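The Drurham Reading Stand: A Review for Book Groups and Long-Form Readers

Readers of long fiction have particular needs, and few products are made with those needs in mind. The Drurham Reading Stand, sold by Padetti, is intended for people who spend extended periods with thick books at a table. The Reading Services office obtained two stands in July and placed them in regular use at the monthly fiction group and in the quiet reading room. The findings below are offered to members who have asked whether the stand is worth buying for home use.

The stand consists of a sloped back panel, a ledge with two spring-loaded page arms, and a folding rear leg that sets the angle. It is sold in one size only. The manufacturer states that it will hold a volume of up to 1455 pages, and the office tested this claim with the books that members were already reading, including a family saga in a single volume of 1624 pages.

Performance with large books

The stand held every paperback placed on it, the saga included, although the longest volume could be left open only between the second chapter and the last third of the story. Near the front cover, the weight of the unread pages pulled the book to the right and the left arm lost its hold. A reader beginning a very long novel should expect to support the book by hand for the first few sittings. Hardcover editions gave less trouble. Their boards rested flat against the panel, and the arms needed to do little more than keep the open pages from lifting.

Mass-market paperbacks with tight spines were the least successful. The arms are firm enough to keep such a book open, but they cover the last line or two of text at the foot of each page. In a descriptive passage this is a small annoyance. In dialogue, where a single line may carry the turn of a whole chapter, several members found that they were lifting the arm on every page. Padetti offers a narrower pair of arms as a separate purchase. These were not tested.

Turning the page

Any device of this kind interrupts the reader at each turn of the page, and the question is how much. With the Drurham stand, the reader must release the right arm, turn the leaf, and reset both arms. After an evening of practice most members could do this without looking away from the text for long. Readers of suspense fiction were less patient with it than readers of historical novels, and two members returned the stand to the shelf before finishing their books.

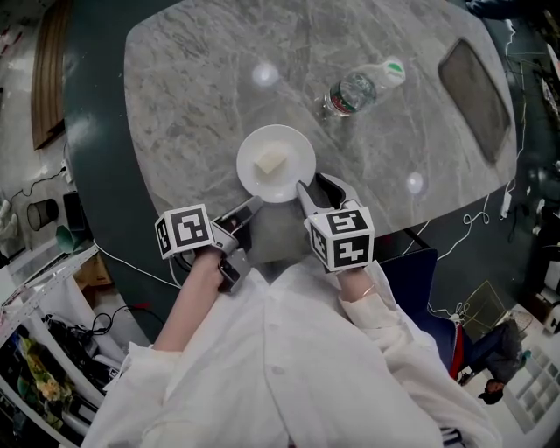 Semov wrote to the office after the August meeting to say that the arms had never been the difficulty. The trouble, in Semov's view, was the angle, which made it natural to sit back from the book and harder to stay inside the story. "I read the first half of the novel on the stand and the second half on my lap, and it is the second half I remember. I would still use it for poetry, or for anything I meant to take notes on."

The office has some sympathy with this opinion. A stand places the book at a distance and at a fixed height, and some readers associate closeness to the page with closeness to the characters. Other members reported the opposite - that having both hands free allowed them to forget the object altogether. The matter appears to be one of habit, and prospective buyers are advised to borrow a stand before purchasing one.

Comparison with the Cao folding rest

Many members already own the Cao folding rest, a lighter wire model that has been in circulation at the reading room for several years. The Cao rest folds flat enough to be carried inside a book bag and costs 41 dollars, compared with 109 dollars for the Drurham. It has three angles and holds a standard trade paperback without difficulty. It is not suitable for heavy volumes. When the family saga was placed on it, the rest slid backward and closed.

For readers whose taste runs to novels of ordinary length, the office sees no strong reason to replace the Cao rest. Those who favor long series in collected editions, or who read large-print hardcovers, will find the Drurham noticeably steadier. Its rubber feet did not slip on any of the tables in the reading room, and the panel did not shake when pages were turned.

Construction and care

The rear leg locks with a clear click at each of its five positions. On one of the two stands the lock became stiff in the second week of use and required some force to release. Padetti replaced the part on request and did not ask for the stand to be returned. The instruction sheet is brief and shows the page arms fitted the wrong way around - new owners should check that the curved ends face the reader.

The finish can be wiped with a damp cloth. Cleaning sprays should be avoided, as they leave a film on the ledge that may transfer to the lower edge of the book.

Recommendation

The Drurham Reading Stand is recommended for readers of long and heavy fiction who do most of their reading at a table. It is recommended with reservations for group use, where books of many sizes must be accommodated and where members may not wish to adjust the arms each time the stand changes hands. It is not recommended for travel or for reading in bed.

One stand will remain in the quiet reading room. The other may be borrowed for two weeks at a time on presentation of a membership card, and may be renewed once if no other member has requested it. Members who borrow the stand are asked to return both page arms with it and to note on the loan slip the title of the book they were reading.

Contact Reading Services | Copyright August 2023 Reading Services Office. All rights reserved. | Back to top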